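Kinow Basket 9 — storage basket for shelf, bench and store room

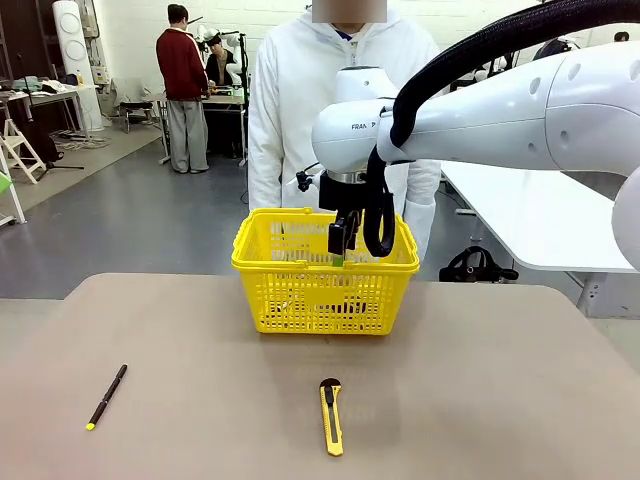 We have sold the Kinow baskets in our shop for a long time, and the 9 is the size which customers order again most often. It has a capacity of 9 litres, it fits on the usual shelf of a store room, and one person can carry it full without trouble. The number in the name is the volume, so please do not confuse it with the older Obradović numbering, where the number was the length of the side.

The walls are perforated on all sides. Air passes through, dust falls out, and you can see from the front of the shelf if the basket must be filled again. The upper edge is rolled and thick, so it does not cut into the fingers when the basket is heavy. Customers who pack parcels all day have told us that this edge was the reason they changed from their old boxes.

Colours

Yellow is always in stock. Grey and blue we order from the maker when there are enough requests, and the waiting time is normally 11 working days. If you need one colour for each department, please write it in the order note and we will send everything together. The yellow of different deliveries can be a little different in tone — this is not a fault and we cannot exchange baskets for this reason.

What it is used for

Most of our customers are small workshops, post rooms and school stores. They keep in it packing tape, gloves, labels, cable ties, cleaning cloths. A bakery in our street uses the 9 for paper bags and was so content that they came back in February for more. For very small parts, such as screws and washers, this basket is not suitable, as they will go through the openings in the wall. For these please look at the Aten tray, which has closed sides and the same width, so both can stand on one shelf.

Load and stacking

The recommended load is 11 kg, spread evenly on the floor of the basket. Empty baskets go one inside the other and take little place. Full baskets should not be stacked without the Celik lid, which is sold separately. Please do not put a flat board between two baskets in place of the lid. It slides, and we have already had one complaint about broken jars.

Cleaning

Wash with warm water, a soft brush and ordinary washing-up liquid. The basket can go in a dishwasher up to 55 degrees. At higher temperatures the floor may bend and will not become flat again. Do not use thinner or petrol on marks from adhesive labels, cooking oil on a cloth removes them better. Let the basket dry upside down, because water stays under the rolled edge.

Labels

The label holder clips over the edge and can be moved to any side. One holder is included with each basket. Further holders are sold in bags of 11. Paper inserts can be cut from normal card, and the size is printed on the bag.

Prices and ordering

The price for one basket is shown in your account after you log in. There is a lower price from 55 pieces, and for orders over 2000 pieces please write to us first, so that we can agree the delivery in parts. We deliver on pallets only to addresses with a ramp or a lift truck. Smaller orders go by parcel service, and the driver will not carry them upstairs.

Returns are possible if the baskets are clean and without labels. Please keep the carton until you have checked the delivery — the parcel service accepts no claim for damage without it.

Questions about sizes or older models are answered by Zdislava Koubek in our sales office. She also has a list showing which Obradović lids still fit the present baskets.

Last updated: Thursday, March 18, 2021

This website uses cookies to remember your basket and your language. By continuing to use the site you agree to this. Accept | Settings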